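I have cooked rice the same way since college, which is to say badly, with a mug and a lot of hope. So when Dorothy Furnival told me to ditch the mug and find one wooden cup that I'd use for rice and nothing else, I went looking. Three weeks and one long drive out to Balliddale later, I have my cup!
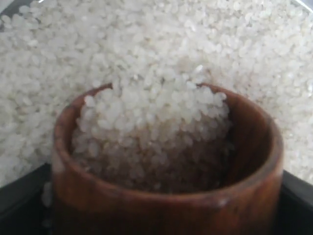
Heaped, the way I like it. Dorothy levels hers off.

I love a short, plump grain (my sister is strictly a long-grain person and we've agreed to stop discussing it). The big bag lasts me from January until well into summer, and I pour some out in something wide so I can scoop without tipping the bag all over the counter. I have swept up enough rice for one lifetime, thank you.

The wood is what got me, though. It's a warm reddish brown and the grain runs in long streaks down the inside, and I keep picking it up just to look at it.

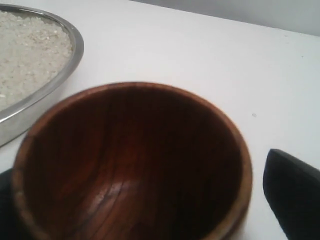
Empty, with what looks like rice waiting behind it in the steel tray.

I paid 18 dollars at a little shop called Kettle, and they had a fancier one for 20 that I stood and held for way too long. Mine has the fat rounded rim, and I'm so glad I went with that one. It feels nice in the hand! I wipe it out with a dry cloth and keep it far away from the dishwasher.

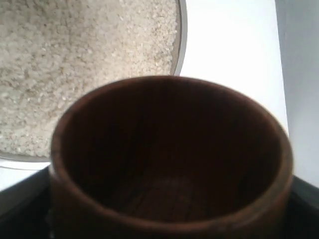
The cup, empty, in front of the rice bowl

My rule now is one heaped cup for me, two if anybody's coming over. Rinse it in cold water, swish, pour off, do it again until you get bored, then let it sit while you chop your onions. I used to skip the sitting part and my rice was always a little crunchy in the middle. Dorothy says a full half hour. I usually make it to fifteen minutes, and dinner has been fine.

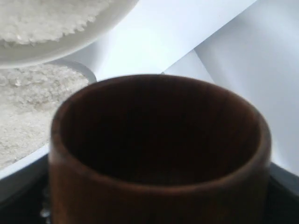

Such a deep, dark color down inside.

Next up is a lid for it, if I can find one that fits. Tell me in the comments what you scoop with, and yes, mugs count.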